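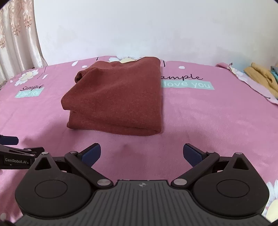
4.2 Why people keep clothes they don't wear

I went into this part of the study sure that I'd be writing about money. People pay a lot for a good coat, the coat stops fitting, and the coat stays in the closet because throwing it out feels like throwing out cash. That was my whole theory, and my colleague Zeeshan Satti will happily tell you how long I hung on to it. Then the wardrobe diaries started coming back from Trundport and the price of a thing hardly came up at all! What came up, over and over, was how a thing was put away. A knit sweater folded into a neat stack, like the rust-red one on the daisy sheet, gets talked about in the diaries as something that still has a job to do. A sweater balled up at the back of a shelf gets talked about in the past tense. Same kind of garment, often the same diary keeper, and a completely different way of speaking about it.

We had 100 households in Trundport and Galau keep a diary for 4 months, ending in April, and between them they logged 1744 garments as "not worn this season." I read every one of those entries (some of them twice, because handwriting is handwriting). The form asked for three things: what the item was, where it lived, and what the person thought would happen to it. The third box was meant to be a throwaway. We nearly cut it to save space, and I'm so glad Zeeshan talked me out of that, since it's where nearly all the good material ended up.

The answers in that box sorted themselves pretty easily. Some people were waiting on the weather. Some were waiting on their own bodies, and those entries could be hard to read. A fair number were waiting on another person, usually a younger cousin or a kid who would grow into the thing, and in Galau that group was bigger than either of us had guessed. Naqvi's earlier work on hand-me-downs treats this kind of waiting as a form of storage. I'd push that a bit further and call it a form of promise, though I admit the diaries alone can't settle it.

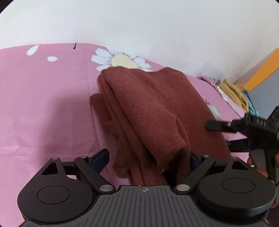 Figure 3. Folded rust-brown knit garment on a pink bedsheet.

Knitwear gets its own figure because it behaved so differently from everything else. Jackets and dresses mostly hang, so the diary keepers see them daily and make up their minds about them daily. Knits go in drawers and boxes and under beds, and they come back out in a batch when the season turns. Of the unworn garments in the log, 400 were knits, and the entries for them ran longer, with more names in them and more crossing out. One woman in Galau used up both margins on a single cardigan.

There's an obvious problem with all this, and our reviewers spotted it right away: keeping a diary makes people tidy. Several households told us they refolded whole drawers before writing anything down. We tried to get at this with the Lovolex checklist, which asks about storage habits before the diary begins, but we only handed it out in Trundport, so I can't say much about Galau. Next time both towns get it on day one.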